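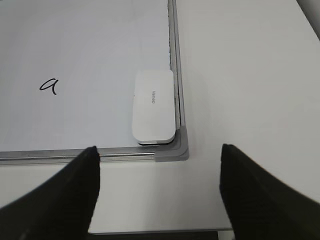
Board flat on the table, eraser parked by the corner cap. Marker test: one lowercase "a".

Ghosting on a small framed board, cleaner or resurface?
Forum: Classroom and Office Supplies > Writing Surfaces

ssosa_11
Posted in October, 9:40 pm
Secondhand framed whiteboard, aluminum rails, gray plastic corner caps. I use it lying on a table for handwriting practice with adult learners, so it never goes on the wall. Faint gray smudges remain across the panel. They don't interfere with reading a thin black line, but they bother me when the light comes across the surface at a low angle.
Eraser is a Deli, white top, thin gray base. Marker is a fine black bullet tip.
Questions:
1. Is this residue or wear?
2. Would you pull the corner caps to clean the channel inside the rail?
Soledad

koutsoukos_g
Posted 10:05 pm
Test before you buy anything. Isopropyl on a white cotton cloth, one small patch, 2 passes. If the cloth picks up gray and the patch clears, it was pigment and old cleaner film. If the cloth comes away clean and the patch looks the same, the coating is worn and no liquid will help.
Leave the caps alone. On most frames of this type they are a press fit, and the tabs snap when the plastic is old.

rey_colette
Posted 10:22 pm
Disagree on the caps. The groove between panel and rail holds marker dust. Every time the eraser runs up to the edge it drags some of that back onto the surface. I have had the caps off several boards with a plastic trim tool and broken one tab in all that time. Warm the corner with a hair dryer first.

koutsoukos_g
Posted 10:31 pm
A dry toothbrush along the groove gets the same dust. Tip the board on its side and tap the rail.
The eraser is the more likely source. A loaded pad redeposits. Wipe a clean area with it and compare.

NBarbier
Posted 10:48 pm
Seconding the eraser. At Clekelau we had 300 student boards and the complaints about ghosting dropped once we started washing the pads. Lukewarm water, a little dish soap, press it out, dry overnight standing on edge. Check that the pad is glued with something that tolerates water. Some are not.
Also, don't store it on the board face. A dirty pad left sitting there can leave an outline.

ssosa_11
Posted 11:15 pm
Isopropyl result: cloth gray on the first pass, paler on the second, patch visibly cleaner. So residue, at least there.
Eraser test: leaves a haze on a clean area. Washing it tonight.
Noted on storage. It lives on the board at the moment.

marcelle_b
Posted 11:27 pm
For your purpose I would sand the old surface with 2000 grit, wet, and be done with it. Takes the haze right off.

rey_colette
Posted 11:34 pm
Please don't. Abrasive on a painted or melamine panel opens the surface and it will stain with every marker afterward. Even on enamel I wouldn't.

marcelle_b
Posted 11:41 pm
I did it on a Besson panel and it still wipes clean.

koutsoukos_g
Posted 11:46 pm
How long ago, and how often is it used? One panel in light use doesn't say much. She has a patch that responded to alcohol. There is no case for sanding.

marcelle_b
Posted 11:50 pm
Last spring, used weekly. I'll concede alcohol first.

NBarbier
Posted 11:58 pm
After the alcohol, go over it with plain water and a dry cloth, or you only move the film around. Let it dry fully before writing.

ssosa_11
Posted 8:10 am
Full panel done, water rinse after. Smudges mostly gone except a band near the bottom rail. Toothbrush got a fair amount of black dust out of the groove. Caps stay on. Pad is still damp, so I'm using a cloth for this morning's group.

rey_colette
Posted 8:26 am
The band by the rail is where dust settles. Give it another pass, working away from the edge, and change cloths halfway.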